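Notebook, February. Profile pages for the Nosdale film site, third batch

Kauko's question from the morning call is copied first, so that I find it again.

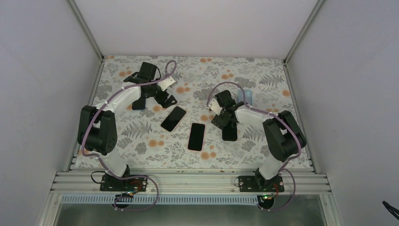 Which credit goes first on an actor's page when the person also directs?

The one the readers come for, so for Houshang Mousavi it is "actor", then "director", then "producer". We keep this order in the heading and in the first sentence, and the list of works can be sorted by year as before.

Done today

Mousavi page rewritten from the beginning. The old text called him "famous for" in three sentences one after another. I kept one. His part in the series Clundum is now in the first paragraph, with the name of the character and the two seasons he was in it. The old page said all 4 seasons, and this was wrong: in seasons three and four he has only a producer credit. I checked it in the end titles, episode by episode, and it took me until lunch.

Nermina Stan page: birthplace removed. We had two sources and they do not agree, and one of them has copied from us, I am almost sure. Better an empty line than a wrong town. Priya will write to her agent.

Davoud Ahmadpour page: the text is finished but the list of works is not. He made Nazari first as a short and later as a full-length film with the same title. Our table joins the two into one, so the prize of the short appears beside the long film. I separated them by hand and put the word "short" in brackets. Kauko, please look if the next import joins them again.

Length

The limit for the introduction is up to 20 lines on the phone. Mousavi has 17 now. Stan has only six, but I do not want to fill it with sentences about her charm and talent. If we have only six lines of facts, we print six lines.

Words I have changed everywhere in this batch:
"starlet" to "actress" or "actor", as the person says it herself
"passed on the role" to "refused the role" (many of our readers understood it as gave it to somebody)
"helmed" to "directed"

Osto

The page for the comedy Osto had 2,495 visits last month, more than any actor page, and it has no cast list at all, only the poster text. I think this should be done before we begin the fourth batch. Priya does not agree, she wants first the birthdays corrected. We leave it for Kauko to decide.

Not solved

How to write voice roles. In the Stan list they stand together with the normal roles, in the Ahmadpour list they are in a separate part at the bottom. I prefer together, with "(voice)" after the title.

Also the sentence "is best known for" when the person has only one film. I have left it in two places and marked them yellow.

Tomorrow: captions for Mousavi, then the letter to the agent if Priya has the address.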